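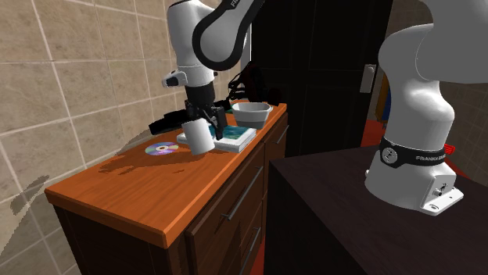 Robot arm with a plain white cylinder, wooden cabinet underneath

22 Jul 2019

I know, I know, it's July and I'm about to tell you to turn your oven on for a potato casserole. But I've had kugelis on the brain since May, when we drove over to Andville for a graduation party and somebody had set a giant pan of it next to the ham. I went back for it more times than I'm going to admit on the internet. It was crisp and nearly lacy at the edges, soft in the middle, with bits of bacon all through it, and I ate the last piece cold, standing up, with a plastic fork.

The pan belonged to Zane Navickas, and when I cornered him for the recipe he wrote it out for me on the back of a paper plate. It was a very short recipe! "Potatoes, onion, bacon, eggs, milk, bake till done." So I came home, dug out the fat church cookbook I picked up at a yard sale, and found a real version on page 305, wedged in between the scalloped potatoes and something called Party Carrots. Between the plate and the book I've got it where I want it now, and I've made it four times since (my husband has stopped asking what's for dinner and just looks to see if the grater is out).

If you've never had it, kugelis is a Lithuanian potato pudding, except "pudding" makes it sound sweet and it's not sweet at all. Think of a potato pancake that's been baked in a pan and cut into squares. All the things I love about potato pancakes, and I don't have to stand there flipping them in hot oil while everybody else eats.

A word about the potatoes. Use russets. I tried Yukon Golds on my second go because they were on sale, and the flavor was lovely but the middle stayed kind of gluey. Russets come out fluffier. You want the fine side of the grater, the one with the small holes, and yes, it takes a while, and yes, you'll probably lose a little knuckle. I used the food processor for the third batch with the shredding disk and then went back in with the regular blade for a few pulses, and it was very nearly as good. My mother-in-law could tell. I couldn't.

The other thing is the color. Grated potatoes go pink and then gray while you're looking at them, and the first time it happened I almost threw the whole bowl out. It bakes up golden anyway, but I've started grating the onion first and putting it at the bottom of the bowl, then stirring the potatoes in as I go. It slows things down quite a bit. Some people crush up a vitamin C tablet and put that in, too. I haven't tried it, but if you have, tell me!

Kugelis, the way we make it

4 pounds russet potatoes, peeled
1 large yellow onion
8 slices thick bacon, cut small
4 eggs
1 cup whole milk, warm
1/2 cup flour
2 teaspoons salt
Black pepper, more than you think
Sour cream for serving

Heat your oven to 400 and grease a 9 x 13 pan. I use butter, and I'm generous in the corners.

Fry the bacon over medium heat until it's cooked through and just starting to brown. Don't let it get crunchy, it still has a long time in the oven ahead of it. Turn off the heat and leave everything in the skillet, fat included. This is not a diet recipe.

Grate the onion into your biggest bowl. Grate the potatoes in after it and stir every so often. If there's a lot of water pooling at the bottom, tip out a little, but don't squeeze the potatoes dry like you would for hash browns. I did that on my first try and ended up with something closer to a brick.

Beat the eggs with a fork and stir them in, then the warm milk, flour, salt and pepper. Scrape in the bacon and all that fat last and mix it well. It'll look like thick, lumpy pancake batter and it won't look promising. Keep going.

Pour it in the pan, smooth the top, and bake for 15 minutes. Then turn the oven down to 350 and bake another hour, until the top is a deep brown and a knife comes out of the center clean. My oven runs cool, so mine usually needs a bit longer than that. Let it sit on the stove for a while before you cut it or the squares will slump all over the plate.

We have it with sour cream and a pile of sliced cucumbers with vinegar and dill – that's my one nod to summer. Applesauce is good, too. The kids put ketchup on theirs and I've decided to let that go.

Now, leftovers. I think I may like these even better than the first night. Cut a cold square in half so you have two thin slabs, and fry them in a little butter until both sides are crusty. Put an egg on top. I did this for breakfast three days running last week and I'm not a bit sorry. It freezes okay, but the middle gets slightly wet when it thaws, so if you do freeze it, plan on frying it and not just microwaving it.

A few people asked on my last post whether you can leave out the bacon. You can! Use a stick of melted butter and cook the onion in it first, chopped instead of grated, until it's soft and sweet. I made half a pan that way for my sister, who doesn't eat meat, and it was gone before the regular half. I'd add an extra half teaspoon of salt, though, because the bacon does a lot of that work for you.

I'd also like to try it in a muffin tin so there's more crust to go around. My sister says they'd stick. She's probably right, she usually is about pans, but I've got a bag of potatoes sprouting in the pantry so it might as well be this week.

Oh, and to whoever left the comment asking for the zucchini relish from last summer: I haven't forgotten. I put up 33 jars of it last year and still managed to lose the card with the vinegar amount on it, so I'm making a small test batch first. The zucchini are coming in faster than I can give them away, so it won't be long.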